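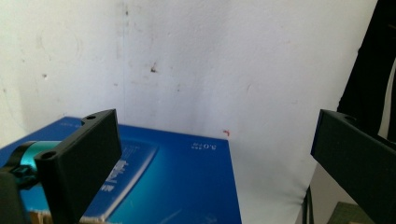 Notas para la charla: presupuestar una pinza, y todo lo que va con ella

Edeltraud Pfeiffer
Julio de 2019

Apertura (hablar despacio)

Buenos días. Vengo de Wunderlich, donde preparo las compras de equipo para el almacén de Drurmont. No soy ingeniera. Mi trabajo es que el dinero alcance hasta el final del año, y de esto quiero hablar.

Sobre la pinza

Dos dedos negros, planos, de forma rectangular, y una caja azul que lleva impreso «3.0TB». Decir a la sala: el dedo es la parte barata y también la parte que más veces vamos a pedir. En junio yo había puesto en la hoja una sola línea, «pinza». Kamran Naqvi me la devolvió dividida en 4 líneas: cuerpo, dedos, cables y horas de ajuste. Tenía razón.

Cifras

- Juego de dedos de repuesto, oferta de Zadus: 200 euros.
- Cuerpo de la pinza, oferta de Jeltia: 931 euros, sin transporte.
- Plazo de entrega: 10 semanas. Preguntar siempre si cuentan desde el pedido o desde el pago.

Pausa. Dejar que copien las cifras.

Qué pedir antes de firmar

Pidan la abertura máxima por escrito y compárenla con su caja más ancha. Nosotros medimos las cajas después de recibir la oferta, y hubo que pedir otra. Pidan también el precio de los repuestos para el segundo año - muchas ofertas solamente hablan del primero.

Para las horas de ajuste no tengo una regla buena. Yo las pongo en una partida separada, así el jefe de finanzas no las confunde con mantenimiento.

Si queda tiempo

Contar el caso del cable que no estaba en la oferta de Jeltia. Si preguntan por alquiler: lo estudiamos, pero la comparación todavía no está terminada y prefiero no dar números.

Última actualización: versión 4, revisada por K. Naqvi
© Wunderlich - Contacto: oficina de compras - Volver arriba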